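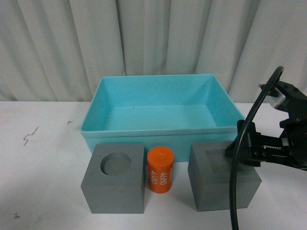 Writing the Match Report: Handout Two

The running report and the considered report

Most of you will have come to this unit believing that a match report is an account of a football match. It is an account of a football match written by someone who missed parts of it because they were typing. The sooner you make peace with this, the better your copy will be.

We deal with two forms this term. The running report is filed in pieces while the game is going on, with a top added at the final whistle. The considered report is written afterwards, with quotes, and is supposed to be wiser. It is often only longer.

For both we will use the same match, Trallport against Mudgway, the cup tie you watched in full last session. Trallport won 2-1. If you left at half-time you believe it finished 0-1, and your first assignment will make that plain to everyone.

What goes in the first sentence

The result, who got it, and what it means. In that order if you can manage it, in another order if you have a good reason. Compare these, all handed in last year:

"It was a cold afternoon in December when the two sides met at the Utinwood Ground."

"Football is a game of two halves, and never was that more true than here."

"Trallport scored twice in the last 11 minutes to beat Mudgway 2-1 and reach the fourth round of the cup."

The first writer has told us about the weather. The second has told us about the second writer. The third could be cut after one sentence and the reader would still know what happened, and sooner or later a sub-editor will do exactly that to you, usually while eating.

Keep the opening under 30 words. The third example has 20. There was room for a scorer's name and the writer should have used it.

Order of events

Beginners start at kick-off and march towards the final whistle like a man reading out a bus timetable. Readers already know the score. Go straight to the goals that decided it, then return to the first half for whatever still matters, which may be very little. In our match the first 25 minutes contained a throw-in that was taken twice. Leave it out.

A workable plan for a considered report:

Paragraph 1: result, decisive moment, consequence.
Paragraph 2: the winning goal, properly described.
Paragraph 3: the goals before it.
Paragraph 4: the turning point, if there was one. If there wasn't, do not build one out of a substitution.
Paragraphs 5 and 6: managers' quotes.
Last paragraph: who they play next.
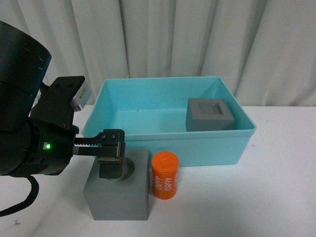
By Fadime Şimşekoğlu
Course tutor, Sports Reporting

Describing a goal

Say who passed, who scored, from where, and with what. "Omer headed in from five yards after the goalkeeper dropped a corner" does the whole job. I have seen that same goal described as "rising like a salmon", by a student who I suspect has never watched a salmon or, on the evidence of the rest of the piece, the match.

Some words to use sparingly:

Slotted. Players slot the ball home so often in student copy that one begins to picture a parking meter.
Unleashed. Reserve it for dogs.
Clinical. Usually means he scored.
Deserved. Deserved by whom, and did you ask the other end?

"Equaliser" is fine. It is a plain word for a plain thing and you need not go hunting for a substitute. "Restored parity" has never been said aloud by anyone holding a pie.

Numbers

Check the scorer's age, the minute and the number of goals this season, and check them against a source other than the person sitting next to you. He is checking them against you.

Figures should earn their place. That Mudgway had not lost away for five matches is useful, as it tells the reader what Trallport ended. That they had 60 per cent of the ball is useful only if you say what they did with it. In this case they passed it between two centre-halves, and a kind reporter might mention that just once.

Quotes

Use what the manager said and drop what the manager always says. "We take each game as it comes" can be left in the corridor where you found it. The Mudgway manager told the press room that his side "defended the corner as if it belonged to somebody else". That goes high up, word for word, and you should be grateful.

Do not tidy a quote until it is something better than he said. If the grammar defeats you, use half of it and report the rest in your own words.

Writing to length and to time

The running report for this match is due in three takes: one at half-time, one on 70 minutes, and the top at the whistle. The total is 270 words. Write the first take so that it can survive anything that follows. Anyone whose half-time copy said Mudgway were "cruising into the next round" now understands why I ask.

Late goals are the real test. With the score at 0-1 you will have a neat opening ready about Mudgway's resilience. Then Omer scores, then Omer scores again, and you have five minutes to throw it away. Throw it away. Do not try to save the nice phrase by moving it down to the fourth paragraph, where it will sit looking embarrassed. Many of the worst sentences in sports writing were once the intro.

Before you file

Read the names aloud. Read the score aloud - then check that it agrees with the number of goals you have described. Last year three reports of a 2-1 win contained four goals between them that I could not account for, and one sending-off from another match entirely.

For next time

1. Write the running report in three takes, 270 words in all. Mark clearly where each take ends.
2. Write a considered report of 450 words on the same match, using at least one quote from each manager. The press room transcript is in the course folder.
3. Find a published report of any lower-league match and underline each sentence that would still be true if the score had been different. Bring it with you. Bring a second pen if the match finished goalless.

Late copy will be read with interest and given no marks, which is a good deal more generous than the sports desk.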